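Lusten Interactive Plush: Progress Report to Zonine, Second Reporting Period

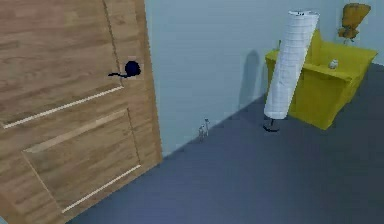

6 min read

1. Status

The project is on schedule for the pilot run and behind schedule on the companion app. Spending is within the approved budget for hardware and for staff. The app line will be overspent by the end of the next period unless the change requested in section 8 is approved.

Lusten is a battery-powered plush toy for children aged six and up. It reacts to touch, tilt and sound, and it changes its behavior over time according to how it has been handled. The app adds feeding games and a record of the toy's moods. Under the grant terms the toy has to work fully without the app, and all design decisions in this period were checked against that condition.

2. Hardware

The third revision of the main board was received and tested. It corrects the two faults listed in the last report: the audio amplifier drew current while the toy was asleep, and the tilt sensor sat too close to the speaker magnet. Sleep current is now low enough that a toy left in a closet over the school year should still wake on the first press. The estimate comes from bench measurements and has not been confirmed by a long storage test.

The touch sensors in the back and ears were changed from conductive fabric to printed film. The fabric sensors gave false readings after washing of the outer skin, even when the skin had been removed and dried as instructed. The film version stays with the inner body and is not washed. It is slightly stiffer under the fur, and testers with adult hands noticed this. The children in the home trial did not mention it.

The eye mechanism is the remaining concern. The eyelids are driven by a single motor through a cam, and the cam wears. On the life test rig at Bustos, the first samples began to stick before reaching the target number of cycles. A change of plastic for the cam improved the result, and a change to the return spring is being tested now. If the spring change does not bring the mechanism to target, the fallback is to blink less often, which can be done in firmware at no cost per unit. We would prefer to avoid this. Blinking is the feature parents mentioned most in their written comments.

3. Firmware and behavior

The behavior model now has 4 base temperaments. Each toy is assigned one at first power-up, and it drifts within set limits after that. The earlier plan called for a larger set, but in play sessions the extra temperaments could not be told apart, and they took up memory needed for audio.

The sound library stands at 474 clips after editing. Clips that tested as annoying were shortened or removed. The largest group of removals was sneezing, which was funny to children on first hearing and disliked by every adult in the house by the second evening. One sneeze has been kept and is limited to once per waking period.

Random behavior has been reduced. In the previous build the toy would start talking without any input, sometimes late at night. The current build does this only within a few minutes of being handled, and it goes fully silent when the light sensor reads dark. Two families reported that a toy placed inside a drawer did not go silent, and the cause was traced to a light threshold set for an open room. The threshold has been changed and the fix is in the pilot build.

Response time from touch to first sound is within specification. Response time from voice to first sound is not. The delay is short, but it is long enough that children repeat themselves, and the toy then answers the first call while hearing the second. A simpler sound trigger is being tried in place of the present one.

4. Companion app

The app connects to the toy over short-range radio. Pairing works reliably on newer phones and poorly on older tablets, which are the devices children in this age group are most often given. Work on this took most of the app budget for the period.

The supplier, Ondosel, delivered the feeding game and the mood record. The mood record was accepted. The feeding game was returned once for revision because it allowed the toy's mood to fall while the app was closed, which would push a child to keep opening it. The revised version freezes the mood at the point where the app was last used. It was accepted without further changes.

There are no purchases, advertisements or user accounts in the app. No sound from the toy is sent to the phone. An outside review of the data handling has been ordered and is expected next period.

5. Home trial

Toys were placed with families for three weeks. Parents kept a short diary and returned the toy with its usage log. Use was high in the first days, dropped in the second week and then held steady. Toys used without the app held attention as well as toys used with it. The sample is too small to support a firm claim, and the comparison will be repeated with pilot units.

The most frequent complaint was volume. A two-level switch has been added inside the battery cover. The second was the screw on the battery cover itself, which is required by the safety standard and will stay. The head is captive and the screw cannot fall out.

6. Safety and compliance

Seam strength, small parts and flammability tests were passed on the current outer skin. The sound level test was passed at both volume settings. Radio testing is booked but not done. The skin supplier has announced a change of dye for the gray fur, and the affected tests will be run again on the new material before any pilot units ship.

7. Pilot production

The pilot run is set at 1,000 units. Of these, 900 are for sale through independent toy stores, and the remainder will be kept for testing, replacements and the second home trial. Tooling for the body shell is complete. Tooling for the eye cam is on hold until the spring test is finished — this is the only item that could move the pilot date.

Packaging is approved except for the back panel, where the text on app support has to be rewritten to list older tablets correctly.

8. Request to the funder

We ask for approval to move the unspent part of the travel line to the app line. The total grant amount does not change. An answer before the November review would allow Ondosel to continue tablet pairing work without a break.

9. Next period

Finish the cam and spring test and release the tooling. Complete radio testing. Close the voice response issue or remove voice response from the pilot build. Receive the data handling review and forward it to Zonine with our comments. Build and ship the pilot units.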